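Fri 13 June
By Kiri Merrick

In Praise of the Messy Plan

My grandmother kept a slate by the back door in Lonemham, and on it she wrote what needed doing. When a thing was done she licked her thumb and rubbed it out. She never saved a list in her life, and I don't believe she ever missed one, and I have been thinking about her slate a good deal this spring while trying to run a household with the help of a telephone that remembers everything I ever meant to do.

You may have one of these too. Mine has a list called Garden that goes back to the year we moved to Tamihana Street. It tells me, every time I open it, that I once intended to build a cold frame and learn to graft pear trees. I have no pear trees. I suppose I could delete the line, but deleting feels so formal, with that little question about whether I'm sure, and so the pear trees stay, and I feel slightly scolded by them over my coffee.

What I want to argue, if you'll bear with me, is that families and clubs and small offices would be happier if more of their planning were done on something that wipes clean. I mean the kind of surface you can put in the middle of everybody, write on badly, and clear off at the end of the day without feeling you have destroyed a record.

I came to this view at the Dranell Garden Club, where I have been a member for 9 years. We used to plan our October plant sale by email. Somebody would type up a schedule, very neat, with the tables assigned and the hours blocked out, and send it to all of us, and we would look at it and think, well, that's settled, and keep our objections to ourselves until the morning of the sale, when they came out all at once next to the chrysanthemums. A typed page has a way of looking finished, and most people are too polite to argue with a finished thing.

Then Njoroge Langat joined and suggested that we meet and draw the sale out by hand. He grew up helping at his uncle's hardware counter, and he said the men there would sketch a whole porch on whatever was lying around, and pass the pencil back and forth until the porch was right. So we tried it. We laid the board flat so that people on every side could reach it, and I will admit the first hour was a muddle. The seed table was drawn in 2 different places. Somebody's sleeve took out the parking. But people who hadn't spoken up in years leaned over and moved things, and by supper we had a plan that everyone had put a hand to.

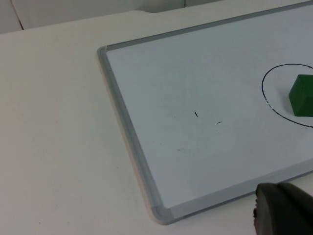
What gets lost, and whether it matters

The objection I hear most, and it's a fair one, is that a wiped board leaves no history. My brother-in-law works in insurance and turns a little pale when I talk this way. How will you know what was decided, he says, and who decided it? I grant him that some things need writing down for keeps. Money does. Medicine does, and so do promises made to people who aren't in the room. After our planning evening I copied the final layout onto a sheet of paper, and that sheet went in a folder like any other.

But the arguing that came before the layout I was glad to see go. I had made a foolish suggestion that night about putting the bulbs out by the road, and it was gone by the time I'd put my coat on. If it had been in an email it would be there today, with my name on it and the hour I sent it. I think we underrate how much kinder people are, and how much bolder, when their half-baked ideas are allowed to disappear.

I feel this most with children. My daughter's class did a term of what the school calls Zungate, where every draft of every story is saved so that progress can be followed. She is a cheerful writer at home, on the backs of envelopes, and at school that term she wrote as little as she could manage. I asked her why and she said she didn't like the bad ones being kept. I hadn't a good answer for her. I don't like mine being kept either, and I'm a grown woman who has been paid for writing up to 500 words at a time.

So I have hung a board in our kitchen, low enough for her to reach. This week it says eggs, dentist, and a word I can't make out, and there is a horse in one corner with very long legs. The pear trees are still in my telephone. I may get to them this weekend.

Letters to the writer may be left at the front desk | © Kiri Merrick | Back to top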